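Bags, Packing and Carrying Home: Your Questions Answered
Grilby Neighborhood Grocery

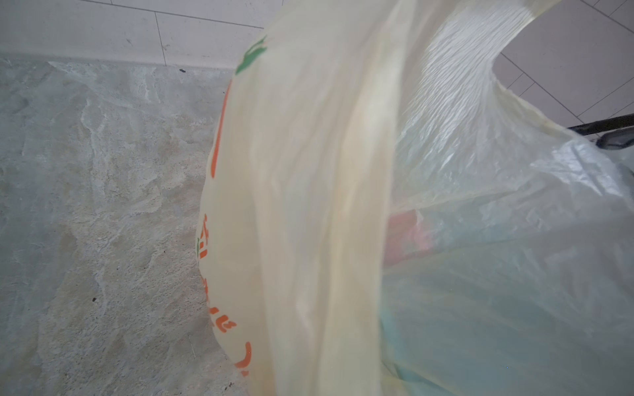

We get asked about bags more than almost anything else in the shop, more than parking and more than when the good peaches are coming in, so we finally sat down and wrote out the answers in one place. Some of you bring your own canvas totes, some of you like a paper sack, and a good many of you turn up with carrier bags saved from other stores, which we love to see. A thin, pale cream one with orange Korean lettering and a little green leaf near the top is every bit as welcome at our counter as one of ours, and when the film is light enough that a rosy red shape shows through the side, you can even tell which bag to unpack first when you get home! If your question isn't answered below, ask at the register or send us a note through the contact page and we'll do our best.

Do I have to bring my own bag?

No, you don't, and please don't turn around and go home if you forgot (people have, and it breaks our hearts a little). We keep paper sacks at every register, and there is a bin of clean secondhand carrier bags by the door that you can help yourself to. Take one, take two, bring them back whenever you think of it, or pass them along to a neighbor.

Can I use a bag from another store?

Of course. A bag is a bag. We only ask that it be clean and dry inside and that it doesn't have a hole big enough for an onion to get out of.

How do I know if a thin plastic bag is still good?

Start with the handles, because that's where most of them go first. Hold the loops open and look at the spot where each one runs into the body of the bag. If the plastic there has gone white and stringy, or you can see a small tear starting at the side, retire it from grocery duty. It can still line a wastebasket or wrap a pair of muddy shoes. Then run your hand along the bottom seam and feel for gaps. Creases are fine. A bag can be terribly wrinkled and still have plenty of trips left in it.

How much can I put in one?

Less than you'd like to, I'm afraid. It depends so much on the bag that we don't give out a number, but a fair test is to lift it an inch off the counter and look at the handles. If they stretch thin right away, take out the heaviest thing and start a second bag. You can also put one bag inside another, which we do ourselves for milk, squash, and anything in glass.

What's the best way to pack?

Everybody in the shop has a slightly different method and we have had some lively discussions over it, but we agree on the main points. Cans, jars and boxes go on the bottom, with the flat sides down so the bag has something to stand on. Next come the firm vegetables and anything in a tub. Bread, eggs, herbs and soft fruit ride on top, and if you have a box with sharp corners, turn it so the corners face into the bag and not out against the plastic. Frozen food is happiest packed together, all in one bag, even if that leaves the bag looking half empty.

My handles always dig into my fingers. Any tricks?

Oh, yes. Slip a folded dish towel through the loops and hold the towel. Or open the loops wide and wear the bag on your forearm, up near the elbow, which is much kinder for a longer walk. We also sell the Amaral grip, a short padded sleeve that closes over the handles, and we keep a loaner at the front for anyone who'd like to try it as far as their car.

Can I leave my packed bags with you while I run another errand?

Yes, for up to an hour or so, behind the counter near the flower buckets. Tell whoever is at the register and they'll put a ticket on the handle. We have 8 cubbies back there, and before a holiday they fill up fast. Please don't leave anything frozen, unless you ask us to put it in the cooler.

Do you deliver?

We do, within the Zomirine area and along Kandura Street as far as the bridge. Orders that come in by 10 in the morning go out the same afternoon. We pack deliveries in paper unless you tell us otherwise, and if you'd prefer that we use your own bags, drop off a bundle with your name and street on it and we'll keep them on your shelf.

Where do I bring bags I don't want anymore?

The bin by the door takes clean plastic carriers in any color, with or without printing. Before you drop them in, please shake them out and check for receipts, because we find a surprising amount in there (house keys, once, and a very nice birthday card). We counted up the bin after our January drive and had 1070 bags, so thank you for that! Torn ones shouldn't go in the bin, but there's a separate box just under it for plastic film that is past using.

What is the best way to store them at home?

A bag of bags under the sink works for most of us, and we won't tell you to stop. If yours has begun to take over the cabinet, though, try folding them. Lay the bag on the table and smooth it from the bottom toward the handles so the air goes out. Fold it lengthwise into a long strip, then fold the strip up from the bottom, or into a triangle if you have the patience. An empty tissue box holds a great many. Keep them out of a sunny window, as the plastic turns brittle sooner there than it would in a drawer, and keep them well away from babies and pets.

Can I wash a plastic bag?

You can. Turn it inside out, wipe it with a soapy cloth, rinse it and hang it over the faucet or a wooden spoon until it's dry right down into the corners. If it held raw meat or fish, we would rather you threw it away.

Do you sell a sturdier bag?

There's a cotton tote with our pear on it for $17, with long handles that go over a winter coat. We had 200 made and they come in natural and dark green. It washes well in cool water, though it does shrink a touch the first time.

Will you carry my bags out to the car?

Always, and gladly. Just say so at the register, or wave if we're stocking shelves and don't see you.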